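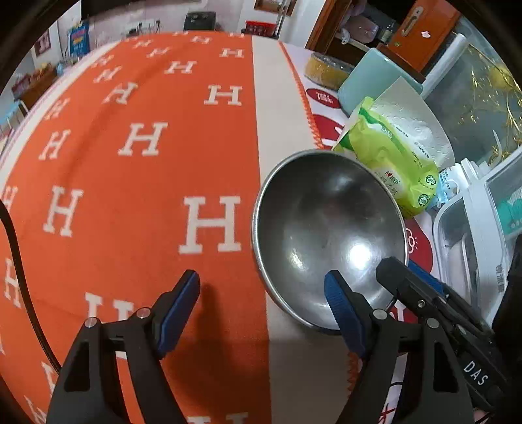 Orange tablecloth with the letter H, steel bowl

Forum > Living abroad > Paperwork and residency
Thread: Registering a second address while the first permit is pending

torden_west
Posted 9:14
I moved in June and filed for residency from a short-term rental in Dullar. The file is still marked "received." I now have a one-year lease in Kuo, which falls under a different district office. Do I report the new address to the old office, the new office, or both? The instructions on the form cover renewals only.

quillback
Posted 9:40
Both. Old office first, in writing, with your file number in the subject line. Then register at the Kuo town hall and keep the stamped slip. The district office will ask for that slip when they transfer the file.

papertrail4000
Posted 10:02
Disagree with the order. I did it the way quillback describes and the old office closed my file as "left district." Reopening it took 18 weeks. Register at the town hall first, then send the old office the slip and the transfer request together.

quillback
Posted 10:11
Did you request a transfer in that first letter, or only report the move? Those are separate forms. A change of address with no transfer request does close the file.

papertrail4000
Posted 10:26
Only reported the move. The clerk told me the transfer was automatic.

quillback
Posted 10:31
Then the order wasn't the problem. It was the missing form.

papertrail4000
Posted 10:38
Possibly. I would still want the slip in hand before telling the old office anything.

lowtide_m
Posted 11:55
Check your health cover as well. Mine was tied to the address on the permit file, and the card went to the old rental. If you use Celledum for mail forwarding, note that they won't forward official envelopes marked "do not redirect." Those go back to the sender. I lost a fingerprint appointment that way.

torden_west
Posted 12:20
I do use Celledum. Is there a way around that?

lowtide_m
Posted 12:33
Put your name on the mailbox in Kuo today and ask the old landlord to hold anything with a government return address. The post office redirect has the same limit.

sixfold
Posted 13:07
Two more items. The Kuo office wants proof of savings again on transfer, even if Dullar already accepted it. They asked me for 4000 in the account. Second, the translation of your birth certificate has to be the stamped original. They refused my scan.

papertrail4000
Posted 13:19
They asked me for 2000. Single applicant, no dependents.

sixfold
Posted 13:24
Married, so that may explain it.

torden_west
Posted 16:48
Town hall slip obtained. The desk closes at 4 and takes no appointments. Transfer form and slip go to the Dullar office by registered mail tomorrow, and I have asked the landlord to hold the mail. Will post when the file status changes.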